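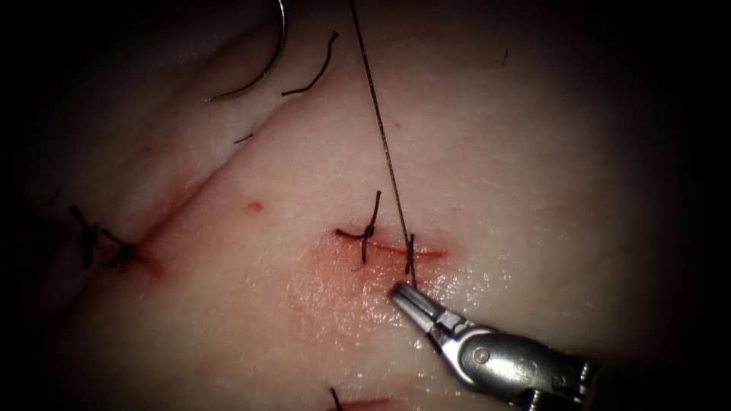 About Beaudoin Sidelines

Hi, I'm Celina Cieślak, and I run this site along with my old college teammate Lorne Hawthorne. We write about women's soccer below the top division: the clubs that play on municipal fields, share a parking lot with the swimming pool and still somehow draw more than 3000 people for a derby. If you got here looking for transfer rumors about the giant clubs, sorry! We do transfers too, but ours usually involve a goalkeeper changing jobs and moving two towns over.

How it started

I played left back for Ikitz for 4 seasons, mostly badly, and kept a blog about away trips (long ones, in a van with a heater that only worked on the driver's side). My mother read it. Then the other players' mothers read it, and one October I wrote a very grumpy piece about our game at Bindholm being moved to 8 a.m. to make room for a dog show. That one got shared all over the league and I woke up to 702 emails. A lot of them were from players with the same kind of story, and I wanted to print every one.

Lorne called me that week. He'd been keeping lineups and results for the whole division in a spreadsheet since we left school, just for himself, and he wondered if I had any use for it. Did I ever. The stats pages you see here are still that spreadsheet underneath, with nicer colors.

What you'll find here

Match reports, mostly. I do the home games at Bindholm and whatever else I can reach by train, and Lorne covers Konness and the northern clubs. We also run long interviews with players and coaches, a page for open tryouts, and the transfer list, which we update all through the off-season. We don't print a move until the player or one of the clubs has told us directly - so we're often a day behind the message boards, and I'm fine with that.

I should say where our loyalties are. I'm an Ikitz fan and will be until I die. Lorne claims to be neutral but owns a suspicious number of Konness scarves. We swap when our own clubs play each other, so I write up his lot and he writes up mine, and then we argue about it over the phone.

Who pays for it

Readers do, through the membership page, plus a couple of small ads from local shops. We don't take money from clubs or agents, and we don't run betting ads. Members get the newsletter a bit early and a season preview we print on real paper.

Get in touch

If we spelled your name wrong, left your goal out or gave your assist to somebody else, use the contact form and we'll fix it, usually the same evening. We're also always looking for people who can write up a match in the southern half of the league. You don't need experience, just a phone, a warm coat and a decent memory for who scored. Tell us which club is closest to you and Lorne will write back.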